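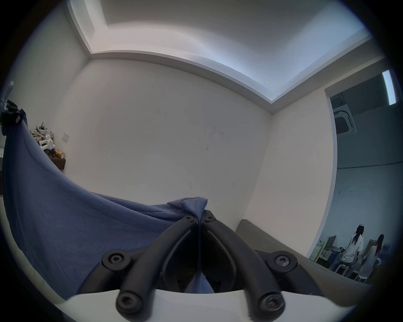 Carys Pritchard wrote back on the last report that the index looked sound but that she could not tell from it which magazines were finished and which had only been started. The comment is fair. The last report gave one total for everything, and the total mixed complete runs with single issues. From now on the status of each title is given separately, and the tables in the online copy have been rebuilt to match.

Zetholm Index of Small-Press Speculative Fiction
Progress report to the Nendelum Fund
Period covered: December to May
Prepared by Irfan Bugti, Zistville

1. Scope

The project indexes short fiction published in small-press science fiction, fantasy and horror magazines that are missing from the general bibliographies or covered there only in part. The grant pays for part-time indexing, for hosting, and for the purchase of issues that cannot be borrowed. It does not pay for scanning or republication of the stories themselves, and no story text is held on the server.

The agreed scope for the full grant is 74 titles. A title is one magazine under one continuous name. Where a magazine changed its name and kept its numbering, both names are filed under the earlier one and cross-referenced. Where it changed its name and began again at issue one, it is counted as two titles.

2. Status of titles

Complete, checked: 18 titles. Every known issue has been seen by an indexer, entered, and checked by a second person against the issue itself or a contents page.

Complete, unchecked: 11 titles. Entry is finished. The second reading has not been done.

The remaining titles are either in progress or not started. A title is listed as in progress as soon as one issue has been entered, so the label says little about how close it is to being done. The gap lists on the site are a better guide, as they show the missing issue numbers.

The number of issues entered and checked at the end of the period was 677. The figure leaves out double entries made when two indexers worked from the same box in January. Those were merged by hand, and the merge log is kept with the other project records.

3. Work done in the period

3.1 Indexing

Most of the indexing was done by Yasmine Alaoui and Caradog Parry, working from the Zistville holdings and from loans. Fiction was entered first, then poems, then reviews. Editorials and letter columns are recorded by page range only. We had planned to index letter writers by name, as many of them went on to publish fiction, but the time per issue more than doubled in the trial and the work was dropped. The trial entries remain in the database and are flagged as such.

Interior art is credited at issue level unless the contents page ties an artist to a story. Cover art is credited in all cases where a credit is printed. Unsigned covers are left blank. We do not attribute by style.

3.2 Names

Pen names took more time than any other part of the work. The rule agreed at the start was that a story is filed under the name printed with it, and that a link to another name is added only when there is a printed source for the link or written permission from the author. Several links in older fan bibliographies did not meet the rule and were left out. Two authors wrote to ask that existing links be removed. Both links came from convention program books and so had a printed source, but we took them down anyway. The policy page now says that a living author can have a link removed on request, without giving grounds.

House names are a separate problem. A few of the magazines used a shared name when an issue carried two stories by one person. These are now entered with the type "house" and no birth or death data, and they no longer show up in searches for authors by decade. Before the change, one house name was returning as the most productive writer in the index.

3.3 Software

The database was moved from spreadsheets to Mathew in February. The move took longer than the plan allowed. Mathew stores a serial as an ordered chain of parts, and it rejected any run where two issues had the same number, a common case with magazines typed at home. Cristóvão Pacheco wrote a small import script that adds a hidden suffix to the second issue, so that both can be held and sorted by printed date. The suffix is not shown to readers.

Three known faults remain:

Searches on titles that begin with a numeral sort incorrectly.

The "appeared in" link fails where a story was split over two issues under different titles.

Exports drop accents from names in one of the two formats offered. The other format is correct, and the download page now recommends it.

The first two will be fixed in the next period. The third depends on a change in Mathew itself, which we have requested.

3.4 Corrections from readers

The correction form opened in March. Reports have been more useful than expected on the subject of dates. Many of the magazines give a season and no year, or a year that is plainly left over from the issue before. Readers with subscription copies have been able to supply postmarks, and one former editor sent a copy of her print ledger. Dates taken from sources of that kind are shown in brackets with the source named.

Reports on spelling are less useful. Most ask us to correct a name that is misspelled in print. The index gives the printed spelling and links it to the usual one, and the form now says so at the top. The number of such reports has fallen since the note was added.

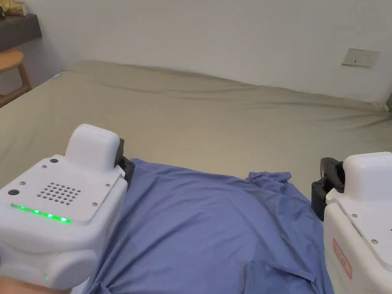
Why are reprints left out of the story totals? A reprint is recorded as a second appearance of an existing story, so it adds an entry to the issue but no new story to the index. The same applies to translations, except where the translation is the first publication of the story in any language. Revised versions are treated as new only if the magazine or the author says in print that the text was revised.

4. Changes from the plan

4.1 Awards data

The original plan included a field for award nominations. It was to be filled from the published ballots of the main fan and jury awards. Work on the field has been suspended. The published lists for the smaller awards are uneven: some give finalists, some give everything that received a vote, and some give only the winner. Merging them produces a field that looks consistent and is not. It also pulled in a steady flow of requests to add eligibility notes and recommended-reading mentions, neither of which the project is set up to judge.

The proposal is to drop nominations and keep wins only, each with a link to the list it came from. It would take a few days of work. The Fund's agreement is requested, as the field was named in the grant letter.

4.2 Blog and web fiction

Two applicants to the title list were web magazines that closed and lost their domains. Both are partly preserved in web archives. They are outside the agreed scope, which is print only. We have kept the correspondence but entered nothing. If the Fund wishes to extend the scope in a later grant, the main cost would be in fixing dates, as web fiction was often changed after posting and the archived copies do not always agree.

4.3 Purchases

Fewer issues were bought than planned. Loans covered most of the need, and two sellers raised their prices once it was known that an indexing project was looking for particular numbers. Purchases are now made without naming the project. The unspent amount is carried forward under the same heading, and no transfer between headings is requested.

5. Quality check

A sample of checked issues was drawn by Caradog Parry in May and read a third time. Errors were found mainly in page numbers, where stories continue at the back of the issue and the contents page gives the first page only. The house rule is to record both ranges. Older entries, made before the rule was written down, often have only the first. They will be corrected as part of the second reading and not as a separate task.

Errors in author names were rare in the sample and were all cases of a missing middle initial. Errors in titles were mostly dropped subtitles. One story had been entered under the running head on its second page, which belonged to the story before it.

Series data is weaker. Indexers have been relying on statements in the magazines, and editors were not consistent about saying that a story was a sequel. Yasmine Alaoui has suggested a separate field for series links reported by readers, kept apart from links stated in print. A test version is in place and hidden from the public pages.

6. Risks

Storage at Zistville is available until the end of the grant but no arrangement exists after it. Borrowed issues will have been returned by then. Purchased issues will not have a home unless a library takes them. Two libraries have been approached, and one has asked for a title list with condition notes. The list is in preparation.

The project depends on one person for the import script. Cristóvão Pacheco has begun written instructions - installation and backup are done, the section on merging duplicate issues is not.

7. Next period

Second reading of the titles listed as complete, unchecked.

Repair of numeral sorting and split-story links.

Decision on the awards field, following the Fund's reply.

Condition notes for the purchased issues.

Start of entry on the titles held only on loan outside Zistville, in the order in which the lenders need them back.

The expense sheet is attached separately. Questions on it should go to Irfan Bugti, and questions on the title list to Yasmine Alaoui.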